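Tips from the Tarnik bench, kitchen tasks, July

These are for anyone teaching an arm by remote control or by grabbing its wrist and shoving. We have wrecked enough crackers at Dritthorpe to feel qualified.

## Practice in the simulator first

Cans in the simulator cost nothing and don't roll under the fridge. Drive slowly, and close the fingers only when one sits on each side of the can. Then stop squeezing. New drivers hold the trigger down as if the can owed them money, and the arm will copy that faithfully.

A wrist view at the moment of grip is mostly can and fingers. Get used to it. If the can leans a little between the fingers, decide now whether you can live with the lean, and if not, open up and go again.

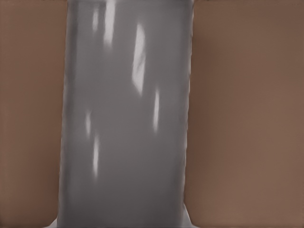 ## Guiding by hand

- Hold the arm above the wrist. Fingers near the gripper end up in the recording, and sometimes in the gripper.
- Move the way you'd want it to move at 5 in the morning with people asleep.
- Pause before you grasp, but briefly. A long think gets learned as a long think.

## Keeping and tossing

Twelve clean runs beat a folder of heroic saves. Toss any run where you fumbled, including the one with the lovely recovery. Run 202 was mine and I still miss it.

Change the can's starting spot between runs. The Prendport kitchen skipped this and got an arm that was superb at one square of counter.

Wipe the finger pads before supper duty.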